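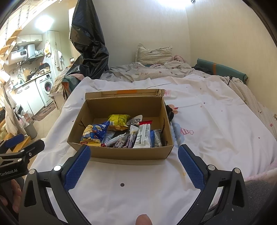
March 5, 2021

Print this entry | E-mail this entry

Rained until lunch. Spent the afternoon in the bedroom sorting the snack box, which I have been putting off since I moved over from Brunton. I put it on the bed as there is no clear floor left.

Most of it came from the shop in Stiltport, the one that closes in August for the whole month. The crisps went in first, then the small packets wherever they fitted. I kept the bear packet near the front so I wouldn't forget it. It is the one I like best and I can't get it in Fostley.
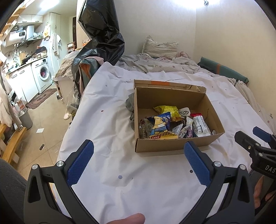
I am trying to keep to one box. Last month I spent 1380 on food and 700 of that was things in wrappers, so the rule now is that nothing new is bought until I can see cardboard at the bottom. I checked a few dates. The print is very small on some of them and I gave up and fetched my glasses.

The box itself is getting tired. I could tape it again but I would sooner find a better one. Rirkelon deliver in good strong boxes and I have an order due, number 2383, so I will wait for that.

The duvet cover needs a wash. I'll do it tomorrow if the line is free, and the pillowcase with it. The bedding at the top end can wait.

Had soup at six. Ate 4 biscuits after it, from the tin, so they don't count towards the box. Bed early, once I had moved everything off it.

Print this entry | E-mail this entry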